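**Status:** read this before training on any episode from the tabletop set. One fault is open and one is closed.

# Tabletop appliances set: known faults

Maintained by Suha Haddadin and Rangi Quinlan. Last revised November 2025.

## What is in the set

1,241 episodes recorded with a hand-held two-finger gripper. Each episode has a video, a gripper width track and a pose track. Recording took place at the Wendton site on the round table.

## Fault 1: wrong gripper width (closed)

In 117 episodes the width track reads too wide. Imad Jaber found it when a policy trained on the full set kept stopping short of the object. The arm moved to the right place, the fingers closed part of the way, and the grasp was reported as complete.

Width is worked out from the markers on the two fingers. After a finger was swapped in February, the old calibration file stayed in use. The values look reasonable on a plot, so the automatic checks passed them.

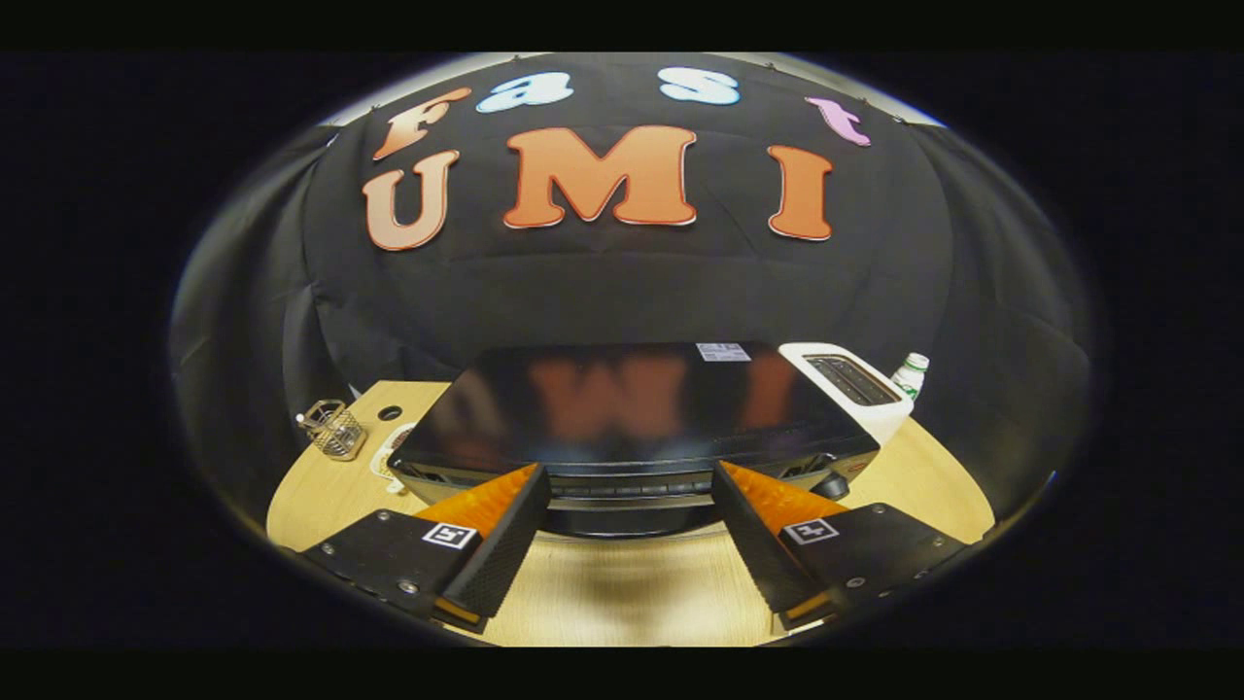 The affected episodes have been reprocessed with the right calibration. The raw video was never changed. If your copy has no `width_v2` column, you have the old release and should download it again. Don't try to correct the old values with a fixed offset. The error grows as the fingers open.

## Fault 2: pose jumps (open)

In 28 episodes the pose track jumps by several centimetres between one sample and the next, then carries on from the new position. Most of the jumps come when the gripper is low over the table and a shiny surface takes up a lot of the view. We think the tracker is picking up points in reflections. Omar Qudah has repeated it twice on the bench, but we don't have a fix.

These episodes are marked `pose_ok = false`. They are still in the download for people who want to work on the tracking. The default loader skips them; the Jaltetti loader does not, and needs the flag set by hand:

```
skip_bad_pose: true
```

## Safety

Do not replay any episode on a real arm without a speed limit. On one replay of a bad episode, the arm followed the jump at full speed and struck the table edge. No one was hurt. A finger mount cracked and was replaced.

Rules for replay at Wendton since then:

- run the episode in simulation first
- speed capped at 5 per cent for the first pass
- one person on the stop button, doing nothing else
- appliances unplugged at the wall

The controller now refuses any step larger than its set limit. This does not replace the rules above. It was tested on our arm only.

## Reporting

Send the episode number, release number and loader name to Nosipho Mathebula. A short clip helps with pose faults. For width faults, please include the calibration file you used.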